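Repainting a Set of Wooden Shape Blocks

By Inès Guérin
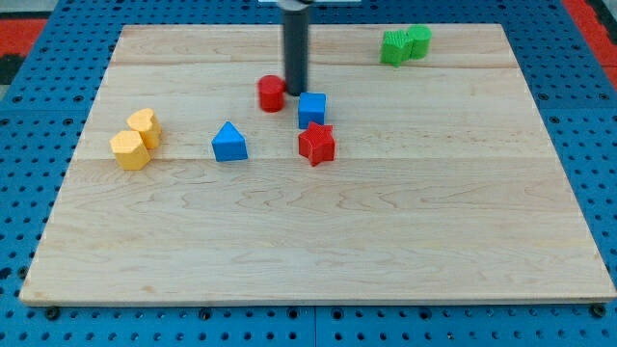 Old shape blocks usually need new paint long before they need replacing. The method below suits any small set of plain wooden shapes and takes one weekend, most of it drying time. I keep to one colour per block and only a few colours in the whole set, so a red cylinder, a red star and a blue cube can be sorted by colour or by shape. A pale maple board makes a good surface to set them out on, as red, blue and yellow all show up well against it.

What you need

Water-based paint marked as safe for toys
400 grit sandpaper and something coarser for chips
A small flat brush
A damp cloth
Greaseproof paper

Sanding

Start with the coarse paper on any chipped corners, then go over every face with the 400. Hearts and stars take longest. Fold the paper into a narrow strip and work it into the inner corners of the star, or paint will build up there. Wipe off the dust and leave the blocks for 30 minutes.

Painting

Paint the sides first and the top last. Stand each block on greaseproof paper and keep the coats thin — two thin ones cover better than a thick one and don't leave a ridge at the bottom edge. Do all the yellow blocks, wash the brush, then move on to red and blue. Yellow may want a third coat.

When the tops are dry to the touch, turn the blocks over and paint the bases. Leave them overnight.

Finishing

Rub each block lightly with a dry cloth. If two stick together when pushed face to face, the paint is still soft and they want another day. Drahomíra Procházka wrote in to say she waxes hers with plain beeswax, and I have done the same since February. It does dull the yellow a little.

Contact | Copyright Atitz | Back to top

This site uses cookies. By continuing to browse you accept our cookie policy. OK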